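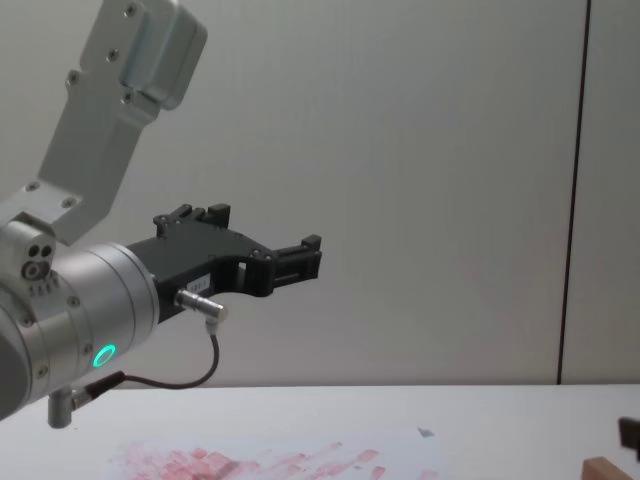

Minutes of the August meeting of the band Tristasier

Present: Ľubica Doležal (vocals, bass; in the chair), Boris Hudec (guitar; writing the minutes), Sýkora (drums).
Apologies: our second guitarist, who is working nights.
The meeting started at 18.30.

1. Minutes of the previous meeting

They were read and accepted with one correction. The song we dropped from the set was the long one in D minor, and the minutes said the short one. Sýkora asked that this is also corrected in the list on the rehearsal room door.

2. The split tape with Gratis

Ľubica has received the four songs from Gratis. All of us have listened to them, and we agree that their side is louder than ours. She will ask if both sides can be mastered together by the same person. Boris would prefer that our side stays as it is, because the quiet opening of the first song will be lost if it is pushed. It was agreed to make one test with the first song only and to compare.

The order of our side was discussed for a long time. Decided: we begin with the slow song and finish with the instrumental. The total must stay under 18 minutes. At the moment we are over this by a few seconds, so the feedback at the end of the third song will be faded earlier.

Number of copies: 70, divided equally between the two bands. Sýkora proposed to make more, but we still have tapes of the demo in two boxes at his flat. Not agreed.

3. Concert in Mincombe

The organiser has confirmed that we play second of three bands, with a changeover of 15 minutes. There is a drum kit in the hall, but Sýkora must bring his own cymbals, snare and pedal. Guitar cabinets are shared with the last band. Ľubica will bring her own bass head.

Set list: five songs, all from the tape except the last one. Ľubica asked for a longer pause after the second song so that she can rest her voice. Boris will fill it with the low drone, as we did in the spring.

Corpse paint: Sýkora does not want to wear it any more, because it runs into his eyes under the lights. Ľubica and Boris will continue with it. There was no vote on this - everybody may do as he or she likes.

4. Money

In the band account there is 955 euro. From this we must pay our half of the tape and the rent of the rehearsal room until the end of the year. Petrol to Mincombe will be paid from the concert fee. Boris has still not given in the receipt for the strings. He will do it before the next rehearsal.

5. Logo and cover

Two drawings were shown. The first one is very beautiful but the name cannot be read, also not by us. The second is more simple, with thinner branches on the letters T and R. Decided for the second, two votes to one (Sýkora against). It will be printed in black on grey paper.

6. Other matters

The humming in the left speaker of the rehearsal room is back. Boris will bring another cable and try.

To do:
Ľubica - write to Gratis regarding mastering
Boris - receipt, cable, shorter fade in the third song
Sýkora - new list for the door, cymbal stands

The meeting ended at 20.10. The next one will be after the concert.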